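How to Keep Score at a Ball Game With a Pencil

The scoreboard at a ballpark will tell you the score, the count, the weather and which insurance company would like your business. It will not tell you what the shortstop did in the third inning. For that you need a scorecard, a pencil and a tolerance for being asked what you're doing.

Start with the numbers. Every fielder has one, and it never changes: pitcher 1, catcher 2, first base 3, second base 4, third base 5, shortstop 6, then left, center and right field as 7, 8 and 9. Yes, the shortstop comes after third base. You will get this wrong for a month and then never again.

Write the lineup down the left side before the first pitch. Leave the spare line under each name alone. That's where the pinch hitter goes, and there will be one the minute you fill the space with a doodle.

Each box is one trip to the plate. A grounder to short, thrown to first, is 6-3. A fly ball to center is F8. A strikeout is K, and if the batter went down looking, write the K backward. Walks are BB. Circle a number in the corner for each out so you can find your place after a trip for nachos.
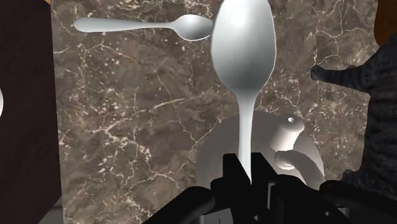

Base runners are where most first cards fall apart. Draw the path as a diamond, starting from the bottom corner of the box and going counterclockwise, one line per base. Make the line for a single short and firm, and write 1B beside it. If he moves up on the next man's hit, draw the next line and put that man's uniform number next to it. When he scores, fill in the diamond. Keep your marks plain: a runner stranded at second should look like half a diamond, and mine used to look like the big white spoon up there, a fat oval on a long skinny neck. Osvaldo Magalhães, who taught me on the bleachers at Irkside, studied one of those cards for a full inning and asked who had ordered soup.

Now the ugly plays. In a rundown, write every throw in order, so 1-3-6-3 is perfectly respectable. Errors get an E and the fielder's number. If you missed the play entirely, write WW, for "wasn't watching" — a real notation with a long and honorable history.

At the end of each half inning, draw a slash across the lower corner of the last batter's box. Total the runs and hits at the bottom. If your total disagrees with the scoreboard, check yours first, then sulk.

We use cookies to remember your preferences. By continuing to read, you accept our cookie policy. OK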